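Lillen Home & Hardware
Floor meeting, minutes
Dec 15, 2021, staff room, started late (delivery)

Present: front end, hardware, paint, garden, stock room. Housewares sent apologies, gift wrap table too busy.

Minutes of last meeting - read out, one fix. The ladder rack is moving to aisle 12 and it said aisle 2. Otherwise OK.

1. Left over from last time

Squeaky door on the stock room: still squeaks. Stock room has oil, will do it.

Receipt paper: came. Wrong width again. Going back to Patus with the invoice, front end to call them. In the meantime there are nine rolls of the old kind in the drawer under register two, use those first.

Salt and ice melt: pallet is by the garden door, sign is up. Price on the sign was last winters price for most of a morning. Changed now. Garden asks that whoever prints signs checks the sheet and not the old sign.

2. Hand tool board

Longest item. Hardware has been putting together the small booth for hand tools, the pegboard with the partition sides and the black counter in front. Board is up, hooks are in, stock started going on. Top of the board looks OK. Bottom half has hooks and nothing on them.

Hardware said the plan was always to start at the top and work down, but the top row is also the row short customers can't reach, and front end has been asked to get things down. Some back and forth on this. General feeling was that the everyday things (scissors, glue) should come down to the lower hooks and the heavier or pricier tools can stay high.

Paint pointed out that the scissors are right in the middle at the top, best spot on the board, and it's a low price item. Hardware said scissors sell this time of year, wrapping. Agreed to leave scissors in the middle until after the holidays but bring them down one row.
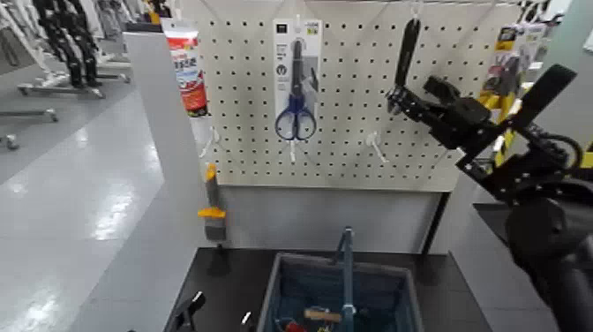

Can we hang two different items on the same hook if we run short of hooks?
One item per hook, always. If hooks run short ask the stock room for more before doubling up, there is a box of them on the shelf over the sink.

Side partitions were discussed too. Paint likes having small stuff on the outside face of the left one, you see it coming up the aisle. Garden thinks it will get knocked off by carts. Leave it for now, look again in January. No wait, stock take is then - look again after stock take.

Loose tools vs. packaged. The adjustable wrench has no packaging on it, so no barcode to scan, and front end has been typing it in by hand. Hardware to put a sticker on the handle. Same for anything else that goes up without a card. Front end asked that the sticker go on the handle every time and not on the jaw where it peels.

Zostov has offered to send a header sign and a set of hooks in their own colors, free, if we give them the middle of the board. Talked about it. Most were against. We would have to rehang everything, and the hooks we have are fine. Hardware to say thanks but no, and ask if they'd do the header sign anyway.
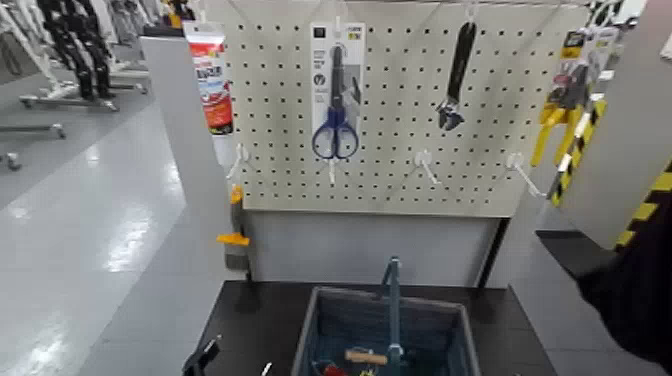

Hand tool booth, lower hooks still to be filled.

Order for filling the lower hooks, as agreed:
scissors down one row
glue next to scissors
tape measures (in stock room, bottom shelf, behind the paint trays)
utility knives only if the locking hooks turn up, if not they stay at the register
price tags go on the same day as the stock, not later

Tags: the tag printer is doing the thing again where it cuts halfway through the number. Turn it off and on. If that doesnt work hand write, neat please.

3. Counter in front of the board

Black counter shows every fingerprint. And dust. Front end wipes it at open, it needs doing at lunch as well. Agreed hardware wipes at lunch, dry cloth, no spray near the cardboard packs as it warps them and then they hang crooked.

What goes on the counter - opinions differ. Hardware wants one tray or basket on it at a time with something in it people might pick up. Housewares (by note) wants it clear. Garden wants seed packets there in spring. Settled on one container, center, nothing else. No coffee cups. No clipboards. The roll of tape that lives there needs to live somewhere else.
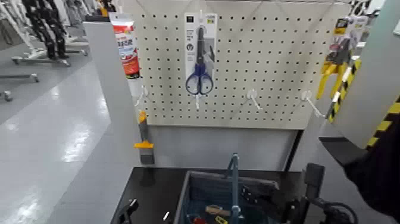 Counter under the board, tray in the middle.

If customers leave things on the counter, check they've really gone before putting it back. There was an incident with a man and his own pliers. He got them back.

4. Budget

We have 3,000 for fixtures to last through June. Board and counter came out of the old budget, so that is all still there. Requests so far: new bulbs over paint, a second step stool, shelf strips for garden. Guerra quoted on the bulbs, second quote wanted before anyone says yes. Step stool can be bought right away, the old one wobbles and paint does not want to stand on it any more. Shelf strips wait.

Question from the stock room whether the cart wheels come out of fixtures or repairs. Repairs. Put in the repairs book please.

5. Aisle and baskets

Baskets keep ending up everywhere except the stand. Front end walks the floor at close and finds them in garden, in the rest room hall, one in the paint mixer area with a sandwich in it. Ask is that everyone brings back what they see, whole building, not just own section.

Handles should be folded down and out of the way, not hanging where people walk. Front end says this is the one that gets complaints, strollers catch on them.

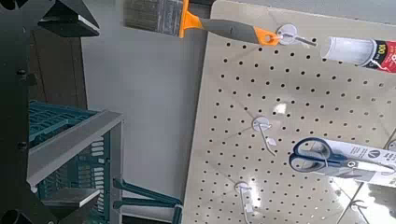
Also the stand itself should not creep. It gets bumped over a little at a time and by evening the way through is tight for a cart. Tape marks on the floor suggested, tried before and the floor machine took them off. Front end will just push it back at lunch when someone is wiping the counter anyway.

Hand tool shoppers mostly want one or two things and don't take a basket, so hardware is fine with whatever front end decides on where the stand goes. Garden would like some by the garden door again. Front end to split them and see how that goes for a couple weeks.

6. Holiday hours

Sheet is on the fridge. Swaps have to be written on the sheet, not texted. Two people have texted. Write it on the sheet.

Last delivery before the break is early, stock room needs one extra pair of hands from any section. Paint offered.

7. Any other business

Music. Same twelve songs. Front end to see if the other holiday channel works.

Lost gloves in the box by the lockers, will be thrown out at end of month.

Microwave - cover your food.

To do
Hardware: rehang lower half, wrench sticker, reply to Zostov, lunch wipe of counter
Front end: call Patus re paper, split baskets, music
Stock room: oil door, tape measures out to floor, look for locking hooks
Paint: buy step stool, get second quote on bulbs
Garden: check ice melt sign agian after the weekend

Next meeting after stock take, date to go up on the fridge.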